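Library annex opens Saturday, and I got a peek inside

If you've driven down Plakum Street lately you'll have noticed the paper is finally off the windows of the old Dostau shoe store. I walked over on my lunch break to be nosy, found the door propped open, and ended up staying most of an hour (sorry, boss). The library annex opens this Saturday, and I'm happy to report it's a lovely room.

For anyone who hasn't followed the whole saga, the main library ran out of space years ago. The kids' story hour and the tax help people were practically sitting in each other's laps, and the local history boxes lived in a hallway next to the furnace. When the shoe store closed, the Nic Aodha Fund offered to pay the first stretch of rent, and the town said yes at a meeting I sat through in a very hard chair. That was January. I figured we'd see it open in two years, maybe three!

So what's in there? The front half is reading space and the back half is work tables, which anybody can use without signing up. The history boxes get a proper dry closet with a lock. There's a small kids' corner where the shoe-fitting bench used to be, and they kept the bench, which made me ridiculously happy because I got my first school shoes sitting on it.

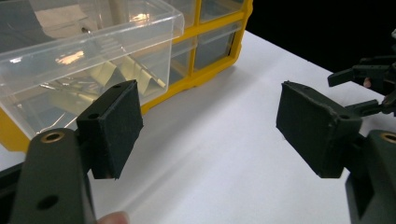
A white tabletop at the new annex on Plakum Street.

The number I kept hearing was 3927, and that's how many books and bound papers are moving over from the main building. Most of them are local history, cookbooks and large print, with a pretty decent shelf of mysteries. The Tosier bookmobile will help haul the last loads on Friday night, and the main library closes early that day, at 5, so get your returns in before then or use the drop box.

Hours are going to be a little odd at first. The annex will be open 7 days a week, but only in the afternoons until fall, when the budget gets looked at again. I grumbled about that, being a morning person, and was told politely that I wasn't the first. If you want mornings, write to the town, because they do read the letters. Your regular library card works at both places and the late fees are the same as ever, which is to say I'll be paying plenty of them.
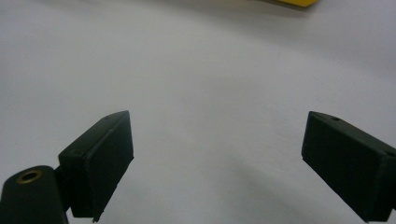

Rent and heat were the big arguments back in the winter, and I know a few of you are still sore about it. Fair enough! I went back and forth on it myself. But a town our size needs somewhere to sit down that doesn't cost you a coffee, and I think this will get used. I do wonder how long a surface that white will hold up against markers and grape juice once the after-school crowd moves in. Bring a coaster, is all I'm saying.

Doors open at noon on Saturday. The first 300 people in get a canvas tote with the old shoe store sign printed on it, and I plan to be standing in line for mine. Parking is in the lot behind the bank, and the side entrance has the ramp.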